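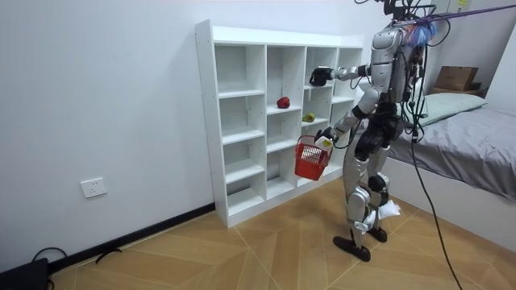
Open shelf and hand basket: monthly safety check
Hedlow building, Room 3
Sheet for January, with comments of the checker

How to fill in this sheet

Write OK, NOT OK or N/A behind each point. If you write NOT OK, please write also a comment, even a short one, so that the next person knows what to look for. A point which was NOT OK last month must be checked again and can't be left empty. The sheet covers the white open shelf, the wall behind it, the floor in front of it, the red basket and the goods which are put on the boards. Lamps, door and sockets have their own sheet.

Please do the check in the morning, before 10.00, when the light from the window does not shine directly on the white boards. With strong sun it is very difficult to see small cracks in white.

Section A. Standing and fixing of the shelf

Shelf stands flat on the floor, all along the plinth.
OK. I pushed a sheet of paper under the plinth in several places and it did not go in further than its edge. Last time it went in at the left side, so somebody has corrected it. Thank you to whoever it was.

Shelf does not rock when pushed at shoulder height with one hand.
OK, but with a remark. It does not rock from left to right. From front to back there is a very small movement, and I hear a soft knock against the wall. I do not think it is dangerous today. See the next point.

Shelf is fixed to the wall at the top.
NOT OK. I found no bracket, no strap and no screw. The shelf is tall and it stands only by its own weight. The Fliklow instruction paper, which is in the blue folder, says that this height must be fixed to the wall when it is used in a room with public or with classes. Two brackets came in the original box and I found them in a bag in the cupboard, still closed. The wall plugs in the same bag are for brick. Our wall sounds hollow when I knock on it, so these plugs are the wrong type. Please order the correct ones from Lytvynenko with the next delivery.

Nothing is stored on top of the shelf.
OK.

Distance between shelf and heater at least 200 mm.
OK. I measured at the bottom and also at the top.

Section B. Boards and compartments

All horizontal boards are level.
OK. I laid the short spirit level on each board. One board in the second column goes a little bit down to the front. A round fruit stayed where I put it, so I write OK, but I would like that the next checker looks at the same board.

All vertical boards are straight, without bending.
OK for all 4 columns.

Edges are without splinters, loose strips or sharp places.
NOT OK. At the lowest board of the third column the white edge strip is loose over the length of a finger. I put clear tape on it. Tape is not a repair, it only holds until the glue comes. Please do not pull at it.

Board pins are pushed in completely.
OK. One pin was sticking out a little and I pressed it in with my thumb.

No compartment is loaded with more than 5 kg.
OK. The shelf is nearly empty for most of the time and the load is no problem at all. I leave the point on the sheet for the months when tins are used.

Heavy goods are low, light goods are high.
OK. Fruit and small cartons may go anywhere. Tins, bottles and jars only in the lower compartments, also if it looks nicer in another way.

Boards are clean, no juice, no sticky marks.
NOT OK at the time of the check, OK after cleaning. There was a yellow mark in a compartment in the middle. It went away with warm water and a drop of washing-up liquid. For this shelf we do not use the spray with lemon smell. It leaves a thin film and afterwards things slide more easily.

Section C. Goods on the shelf

Round goods are placed at least a hand's width from the front edge.
NOT OK. This is the point which is wrong in almost every month. Apples and pears are put down quickly, at the front, because it is easier to reach them there. When one falls it rolls a long way on the wooden floor, and a person who is stepping backwards does not see it. I ask again for the old solution with a small non-slip mat in the compartments where fruit is used. Vurnska had offered to pay for these mats in the autumn and I did not hear about it since then.

Fruit is without soft places, mould or leaks.
OK. Everything was handled and turned round.

Cartons are closed and not swollen.
OK. One label was coming off at the corner. I pressed it back.

No glass above elbow height.
OK. At the moment there is no glass on the shelf.

Goods are not pushed behind other goods so that they can't be seen.
OK. The compartments are not deep, but in the dark corner at the right side a small thing can be forgotten. Please use a torch there.

Section D. The red basket
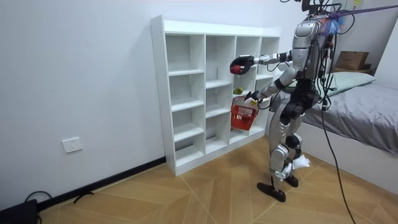
The basket needs its own section, as it gets the most use and is the cheapest thing in the room. It is the plastic part which will break first, and normally it breaks at the handle. When it hangs by the handle in front of the lower compartments at the right, as you see it, all the weight is on that one piece, and the basket can swing against the edge of the boards. With a small white item near the handle this does not matter much. With a full load I would not like it. Check the handle before you check anything else.

Handle is without cracks and without white stress lines.
OK. I bent it carefully to both sides under the lamp. The red colour is a little paler where it bends most, but I could not feel a line with my fingernail.

Handle sits firmly in both holes.
OK. The left side has more play than the right side. It had the same play last month.

Grid sides are complete, no broken bars with sharp ends.
OK. Please feel with your fingers from inside and from outside, slowly. A broken bar in the grid is hard to see with the eye.

Bottom is flat and does not hang through.
OK when empty. I did not test it with full load this month, as the kitchen scale had no battery. So the next checker should do it. Put in 5 kg, lift for a slow count and look at the bottom from below.

Basket is not left on the floor in front of the shelf.
OK during the check. When the basket is not carried, its place is on the table beside the door. It was found on the floor two times in December, both times directly where people step back from the shelf.

Basket is washed.
NOT OK. There were dry crumbs in the corners of the grid. I washed it with a soft brush and let it dry upside down. This takes longer than one thinks.

Section E. Floor and walking space

Floor in front of the shelf is dry.
OK. The wood was dry everywhere, also along the plinth.

No loose boards, no raised edges.
OK.

No fruit, labels, cloths or packing on the floor.
NOT OK. I picked up one small sticker and a piece of clear foil. The foil is more slippery than it looks. Please look also under the table.

Cables do not cross the walking way, or they are covered.
NOT OK. In the second picture a long black cable is hanging down and goes in a curve across the floor, without a cover. While a cable lies like this, please walk around the outside of it and do not step over it with goods in your hands. The rubber cable cover is in the cupboard, lowest board, behind the paint. It is heavy, take it out with both hands.

Enough space for two persons to pass behind the one who works at the shelf.
OK, if the table is pushed fully to the opposite wall. There are marks on the floor for the table legs. One mark is nearly gone and needs new tape.

Section F. Reaching and carrying

The highest row can be reached without standing on something.
OK for me, but I am tall. For a shorter colleague the highest row is too high. The folding step may be used, the chair may not be used.

Goods are taken down one by one.
OK. Take one thing, put it into the basket, then take the next. With two apples in one hand the second one will fall sooner or later.

Basket is brought near to the compartment before something is lifted out.
OK. I saw this done correctly during the time when I was in the room.

Open points from this sheet

Wall fixing: correct plugs to order from Lytvynenko, then fix the two brackets. Until this is done, do not lean on the shelf, do not hang anything on it, and no climbing children's groups in Room 3. If it is not done by February I will ask that the shelf be emptied completely.

Edge strip, third column, lowest board: glue. The glue for the white strip is a special one, please read the tube first. It must be pressed for one night.

Non-slip mats for fruit: ask Vurnska again. The compartments do not all look the same width when one stands at the side, so please measure from inside, each column separately, and not by eye.

Cable cover: take out of the cupboard and lay it down.

Floor tape for the table: I have half a roll and will do it myself.

Kitchen scale: new battery, the flat round type.

Points repeated from the last sheet: round goods at the front edge, basket on the floor, wall fixing.

Next check in February. The empty sheet is already in the blue folder, behind this one.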